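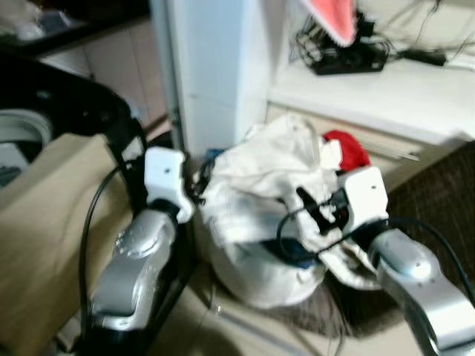
Kurkmont, bolsas de tela para la colada: mi opinión después de un invierno entero

Valoración: 9 de 10

Llevaba tiempo queriendo escribir sobre estas bolsas y al final me pongo ahora, con la secadora de fondo y una taza de café al lado. Compré el juego de Kurkmont en enero, en la tienda de menaje Prarkeo, después de que la última bolsa de rejilla que me quedaba se abriera por la costura en pleno lavado y me tocara pescar calcetines del tambor uno por uno. Quería algo de tela, de tela de verdad, sin plástico ni cremalleras que suenan contra el cristal de la lavadora como si fueran monedas.

Pues qué gusto. Son de algodón blanco, sin estampados, con un cordón que corre por una jareta ancha y se deja atar con las manos mojadas (probadlo con las de cremallera pequeñita y luego me contáis). Vienen en tres tamaños y yo uso sobre todo el mediano, donde me caben 12 prendas pequeñas sin apretar. El grande lo he acabado usando para las sábanas bajeras, que tienen la manía de tragarse todo lo demás, y el pequeño es el de la ropa de bebé de mi sobrina cuando viene a casa.

La tela es más gruesa de lo que esperaba. Al principio eso me echó para atrás, pensé que no iba a entrar bien el agua y que el detergente se quedaría dentro. Los dos primeros lavados salieron con algún cerco, es verdad. Al tercero la tela ya se había ablandado y desde entonces ni rastro. Mi consejo es lavarlas vacías un par de veces antes de meter nada delicado. En el folleto no lo ponen y deberían.

Lo que más me ha cambiado la rutina es otra cosa: ya no separo la ropa en el suelo. Cada uno en casa tiene su bolsa, la va llenando durante la semana y cuando toca se cierra y va entera a la máquina. Luego se vacía, se dobla y la propia bolsa vuelve al gancho. Parece una tontería, pero antes dedicaba media tarde a emparejar calcetines y ahora son cinco minutos, y los cinco minutos me los paso con la radio puesta tan contenta.

Cosas que conviene saber:

Encogen. Poco, pero encogen. La grande perdió casi un palmo de largo tras lavarla a 60 grados. A 40 no le ha pasado nada a ninguna.

Se arrugan muchísimo. Si sois de los que lo queréis todo planchado y en su sitio, os va a poner nerviosos, porque al sacarlas son una pelota. Yo las sacudo, las cuelgo y me olvido.

Con prendas rojas nuevas, cuidado. El algodón blanco coge color enseguida. La mediana lleva una sombra rosada en una esquina desde febrero, y eso que la metí con agua fría.

Tardan en secar más que las de rejilla. En invierno, dentro de casa, una noche larga.

Antes había tenido las de Conneely, que son más finas y bastante más baratas. No están mal para viajar, doblan en nada, pero el cordón se les sale de la jareta cada dos por tres y hay que volver a pasarlo con un imperdible. También probé una de Tidcombe con el fondo redondo, preciosa, comodísima para tenerla de pie junto a la cama, aunque en la lavadora se giraba sobre sí misma y salía todo hecho un nudo. Las de Kurkmont ganan por la costura: doble por dentro, con el borde rematado, y después de todos estos meses no se ha soltado un hilo.

Le quito un punto por el encogimiento y por el precio del tamaño grande, que me parece subido comparado con los otros dos. También agradecería que se vendieran sueltas, porque me haría con otra mediana mañana mismo y no necesito el juego completo.

¿Las volvería a comprar? Sí, sí y sí. De hecho ya he regalado un juego y en primavera caerá otro para la casa del pueblo, donde la lavadora es pequeña y vieja y todo sale revuelto.

Edito para contestar a lo que me habéis preguntado: sí, aguantan la secadora en programa suave. Lejía no les he echado nunca. Y el cordón se puede quitar para lavarlo aparte, yo lo hago cuando se pone gris.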